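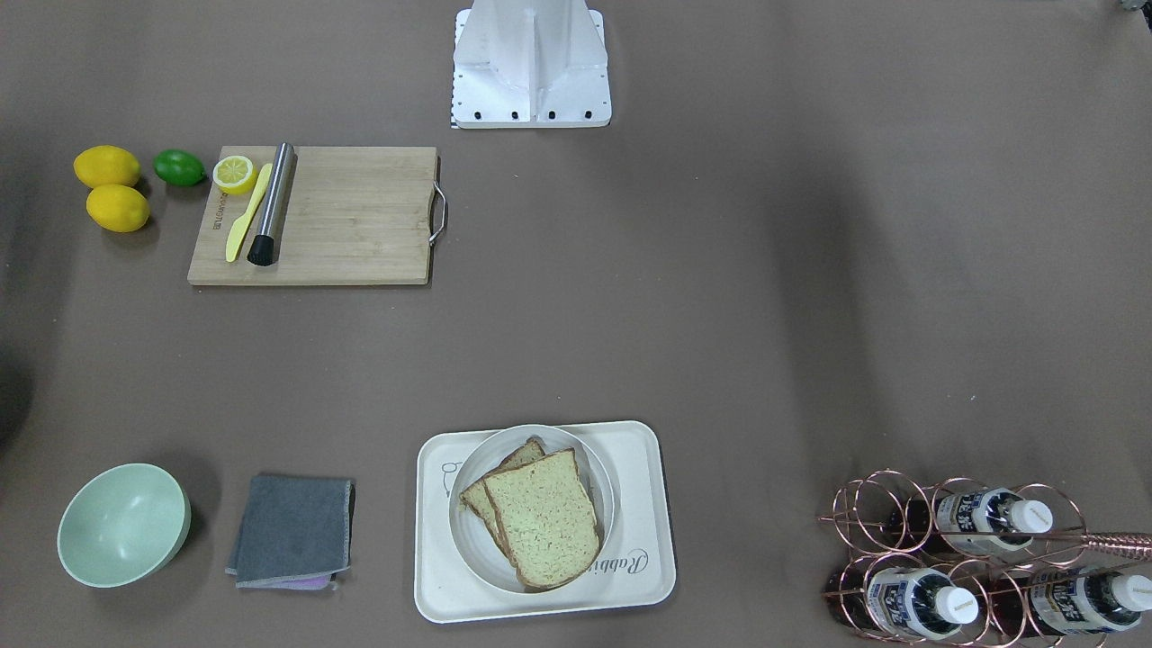
Tuesday, October 30, 2018

Okimell notes, kitchen table setup. Mostly for me, but Narkuvville folks asked how the layout shuffling works, so I'm writing it out properly for once.

The question is still whether the policy learns where the bottle rack is or just memorizes a spot on the table. Back in March we trained on one fixed layout and got a lovely success curve that fell apart the minute I slid the rack over by a hand's width. Ugh. So now every block of 30 episodes gets its own layout: the rack, tray, bowl and cutting board all get new positions, and the lemons and lime go wherever there's room. The pedestal is bolted down, so that's our reference for measuring everything else.

I'm leaving the clutter in on purpose (bread, cloth, board, all of it). Furkow ran their version on a bare table and I don't think their numbers will carry over to ours – too easy to find the one shiny thing. The copper wire is a pain for depth, by the way! The loops come back as speckle and the bottle caps are the only thing I'd trust. I switched the grasp target to the cap center and the approach looks much calmer to me.
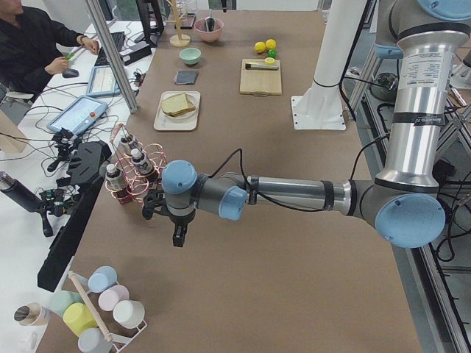 *Arm at the bottle rack, gripper fingers down.*

Dataset is at about 3,000 episodes. I held out 7 layouts completely, and they don't get touched until the Stefanou checkpoint is frozen. Please don't peek at them for tuning, me included.

Annoying thing from the replay check: 2 layouts in the training set are near copies of held-out ones, same rack corner and almost the same tray spot. Pulled both and re-running the split now. I should write a distance check for that – comparing top views by eye is hopeless once there are this many.

To do: recheck wrist cable slack on the far-left reaches, log rack angle as well as position, rerun the baseline with the cap target so the comparison is fair.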